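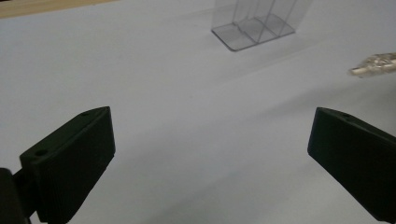

The White Table at Erkel: A Small Gallery

Search this gallery Type a word and press Enter

Welcome to the gallery page of our work room at Erkel. We moved into this room in December, and many people who follow our little studio Virero have asked us how we arranged it. The page begins with the white table, as it is the place where we spend the most time. The captions are a little longer than captions should be. I hope the reader will forgive this, I like to write about tables.

The white table
A smooth white top, with no print and no marks on it. In the soft light of the room it looks a little gray and a little blue, and it changes during the day. We looked at many colors before we decided. A dark top was more elegant, but small things of dark color disappear on it, and we did not want to search for a screw with the fingers.

The light
Soft and even, with only a gentle shadow near the front. In our former room we had one strong lamp above the table, and every object had a hard black shadow beside it. After two hours of work the eyes were tired. If you furnish a room like this one, please think about the lamp before you think about the table. We did it in the opposite order, and we paid for it twice.

The wooden edge
Behind the white surface, at the left, a strip of light tan wood can be seen. We find that the white and the wood go well together. White alone can feel like the office of a dentist. The warm color helps, above all in the winter months, when it is already dark at four in the afternoon.

The clear holder
At the back stands a holder of transparent plastic. I am very fond of clear holders. They take a place on the table but they do not look heavy, and one can see from the chair what is inside and what is missing. Their weak point is dust. A clear holder with dust on it looks more dirty than a black one with the same dust, so it must be wiped often, with a soft cloth and without anything that scratches.

The open middle
We have a rule that holders and boxes belong at the back of a table, and the middle stays for the work. It is a simple rule and we break it often. On Sunday evening one of us goes through the room and brings the things back to their places. It takes 14 minutes if the week was calm.

How we care for the surface
Several visitors wrote to ask how a white table stays white. We use warm water with a drop of dish soap, then clean water, then a dry cloth. For pencil lines we take an ordinary white eraser. Coffee must be removed at once. We do not put hot cups directly on the top, and for cutting we always lay a mat under the knife. Once I forgot the mat, on the old table, and the line is still there to remind me.

About the measures
The question which comes most often is about the depth. We wanted 80 centimeters from front to back. With less than this, the holders at the back come too near to the hands. With more, a short person (I am one) must stand up to reach them. The length was decided by the wall. We had hoped for 200 centimeters and there was exactly enough place for it, when the door is open only halfway.

What we still want to change
The chairs are the old ones from Kaczorowski, and they are a little low for this table. We put cushions on them for the moment. We also want a narrow shelf on the wall, so that fewer things have to stand on the table itself. I have drawn it three times already and each time it became longer. When the shelf is finished, it will have its own entry on this page, with the measures written down.

If you have a question about the table or about the holders, you are welcome to write to us at Virero, room 417, Erkel. We answer in the evening, after the table is wiped.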